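Re: Hand-held gripper vs leader arm for teaching, worth the faff?

Posted by mavwood_mike
I've got about 200 demos of my arm putting pegs in a rack, all done by driving it from a leader arm. It has learned to hesitate beautifully. Every pause where I squinted at the monitor is in there. Thinking of going over to a hand-held gripper and just doing the job myself. Anyone regretted it?

Posted by nirkgate
Went the other way. With the leader arm you can't ask for a pose the robot won't reach. With the hand-held one I recorded 138 lovely demos, and then the arm tried to put its elbow through the shelf.

Posted by SabineLindemann
That's a replay problem, nirkgate. Check reach before you train and throw out the bad ones. I lost 2 in my last batch. For pegs I'd go hand-held every time, your wrist already knows what it's doing.

The thing to watch is the pads. Mine as of this evening: 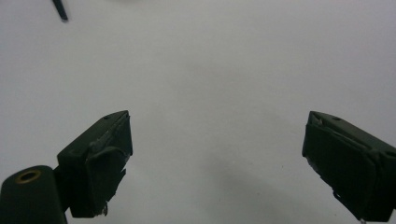

Fingers open, pads due for replacement. Note the flap on the left one.

Posted by mavwood_mike
Blimey. And that still picks things up?

Posted by SabineLindemann
Pegs, yes. Anything thin catches on the flap, and then the policy learns a little shake to get rid of it. Took me most of January to work out where the shake came from.

Posted by nirkgate
So your training data includes you being annoyed at a bit of padding. I rest my case.

Posted by SabineLindemann
Yours includes you being annoyed at a leader arm - at least mine is quick.

Posted by t_lammers
Both of you are recording too much. I had 755 episodes for one drawer and the best policy came from the tidiest fifth of them. Same start position, no dithering, let go cleanly.

Posted by nirkgate
Don't agree about the same start position. Move the drawer a hand's width and see how tidy it looks.

Posted by t_lammers
It's screwed to the bench. It isn't going anywhere.

Posted by mavwood_mike
Right, ordering a Lindix hand-held and some spare pads. Does anyone glue theirs or is it tape?

Posted by SabineLindemann
Glue, thin layer, clamp overnight. Do both fingers at once or you'll be grasping off centre.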